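The library in Plundum closes at 8 on weeknights, but last May the lights in the back room stayed on later. Marlene Desjardins had started a coding night for adults who had never written a line of code, and she expected a small turnout. By the second month, 70 people were on the list.

Most came straight from work. Cletus Van Dusen, a retired bus mechanic, wanted to fix the schedule page on his church's website. Corinne Baptiste kept the books for a feed store and was tired of retyping the same invoices.

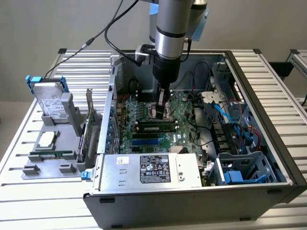 The course runs eight weeks and costs nothing. A $300 grant from Stanura, a local payroll software firm, paid for printed workbooks. Students begin with plain web pages and move on to short scripts in week four — the point where the most people drop out, Desjardins says.

Baptiste stayed. Her invoice script took three tries, and the store has used it every Friday since the fall.

"I still look things up constantly," she said. "So does the teacher."

Sign-up for the spring session is at the front desk.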